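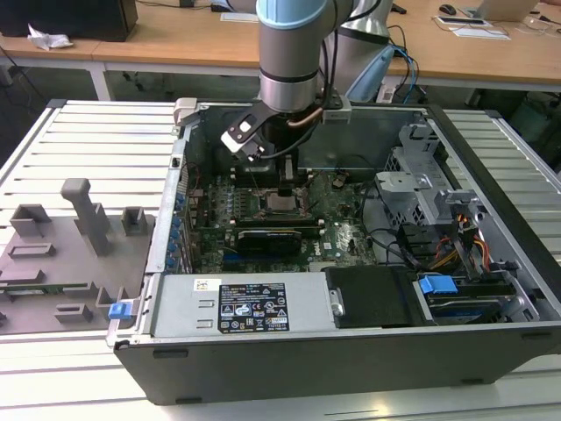 Who can apply for the Binau coastal path survey? Walkers aged 18 or over who can cover the full route in 5 days and keep a written log.

Usex is recruiting participants to check the revised text of its walking guide to Binau. The route runs 204 km from Flenudbridge to the ferry landing at Paisan, over farm tracks, shingle and two tidal crossings.

Duties: record signpost condition, water points, ferry times and lodging prices at each stop. Log entries are made on the sheet supplied and returned within a week of finishing.

Requirements: own boots and pack, basic map reading, travel insurance valid for the whole trip. A bicycle may be used on the inland section only.

Terms: unpaid. Hostel beds and the return ferry are covered. Luggage transfer is not.

Walks take place in July. Apply in writing to the Usex office, Flenudbridge, stating recent long-distance routes and preferred start date.

Last updated: 2025-06-24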